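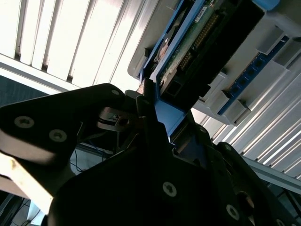
How many "bad" examples should I keep when recording demos for a drive caddy task?

bench_at_skustwood

Hi all, long post, sorry. I've been recording teleop demos since September for a small project we call Mimcombe. The robot arm works on old desktop towers, and the policy is supposed to learn two jobs: taking the blue plastic drive caddies in and out of the case, and picking small parts off a holder board on the wall and putting them back where they came from.

I'm at 1,924 episodes and I finally sat down with a pot of coffee to go through them properly. I marked 167 as bad. Some of those are easy calls (I bumped the pedal and recorded myself doing nothing for half a minute). But a big chunk are ones where I missed the grasp, backed off, came in again and got it. In my head those were failures when I did them. Watching them again I'm not so sure, because the job did get done.

The parts board is where I go back and forth the most. The holders are all the same gray, the wall behind is shiny ribbed metal, and when the wrist camera gets close the ribs pick up a lot of glare. I tend to hover before I commit, and the hovering is in the data. Sometimes it's a couple of seconds of tiny left-right wiggles, and I really don't want the policy learning to wiggle. 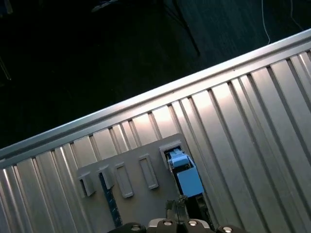
Wrist view on the parts board, blue part sitting in the end holder

My other worry is that I've gotten too good at it. The early episodes are slow and kind of all over the place, the late ones are quick and nearly identical. I start the arm from the same spot every time because it's comfortable, and the chassis hardly moves between runs. Loss looks great, and then I slide the chassis a thumb's width to the left and the arm goes confidently for the place where the bracket used to be!
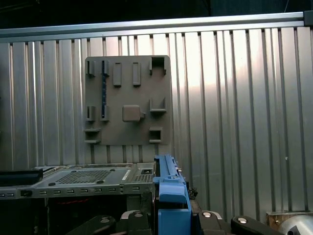
Blue bracket in the fingers, with the chassis lid next to it

So what I'd like to know:

Do I keep the miss-then-recover episodes, trim them, or dump them?
Is it worth throwing out early slow demos now that I'm faster?
Should I be moving the chassis every episode, or does every ten or so do the job?

I'm using three cameras if that matters, and the wrist one is the one I trust the most. I'd rather not re-record everything, my shoulders are shot.

gravel_and_grease

Keep the recoveries. Full stop. If every demo is a perfect grasp, your policy has never seen what the world looks like a little bit off target, and the first time it drifts it has no idea how to get home. I'd split your 167 into two piles. One pile is junk: wrong pedal, dropped part that rolled away, somebody talking to you so you stopped halfway. Bin that. The other pile is "missed, then fixed it," and that goes back in.

Trimming is okay but careful where you cut. If you chop out the miss and leave only the fix, that works fine on most setups, since the starting pose is then an odd one and that's what you want it to learn from. What you don't want is an episode that jumps, where you cut from the middle and glue the ends together. The arm can't teleport and the model will try to make sense of it anyway.

About the wiggling, I'd look at the part right before the fingers close. If you sit still for two seconds there, the policy sees lots of frames where the right action is "do nothing," and you get an arm that parks above the part and stays there. We had exactly this at Hestmont and it drove me up the wall. I wrote a dumb little script that drops frames where the joints barely change, and the parking went away after a retrain. Leave the frames where the gripper is opening or closing though, even if the arm itself is still, or you'll delete your grasps. Ask me how I know.

On slow vs fast: I'd keep the slow ones unless they're painful to watch.

bench_at_skustwood

Thanks, this is super helpful. I went back through the pile last night and 126 of the 167 were recoveries, so that's a lot of good data I almost deleted. The rest really is junk.

I tried the still-frame thing too. It ate a few grasps on the first go, exactly like you said, so I added a check on gripper width and now it looks sane. No retrain yet.

One thing I noticed while scrubbing is that the open-tower episodes are a different animal from the lid ones. There's so much more in view, with the motherboard and the power wires and the drive cage, plus whatever happens to be going on next to the case, including a hand at times. I've been tagging those separately. Should they be their own dataset, or do I just throw them all in together?
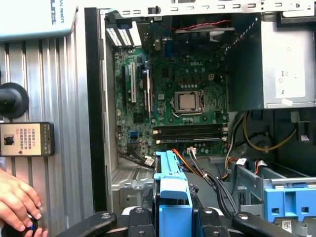 norrland_nuts_n_bolts

Together, but keep the tags. You can always filter later and you can't un-mix something you never labeled. I'd also check the balance before training. If most of your episodes are one kind, the other kind gets drowned, and sampling them evenly is a one-line change in most loaders.

As for hands, ask yourself if a hand will be near the case when the thing runs for real. If yes, keep them, the policy has to live with it. If no, a few won't hurt, but watch out for a hand that only shows up at one stage of the job. On Bråten we always reached in to reset the part at the end of an episode, and we were sloppy about stopping the recording. The policy picked up that a hand meant "all done, let go." Took us ages to figure out why it dropped things whenever I leaned over the bench – I was blaming the gripper the whole time.

And please move the chassis every single episode. Every ten is too few. You don't need to be scientific about it, just shove it a bit, turn it a bit, and start the arm somewhere you don't like starting it. It feels slower for the first hour and then you stop noticing. I'd record a smaller batch that way on top of what you have and see how far it gets you before you even think about redoing the old stuff.

solderfumes

just collect more data, works for me

what controller are you using btw? if your shoulders hurt try lowering the bench mount, mine was way too high for months

bench_at_skustwood

Lowered it this morning, already better. Going to do a shove-it-around batch this week and retrain with the recoveries back in. I'll post the numbers in this thread when I have them.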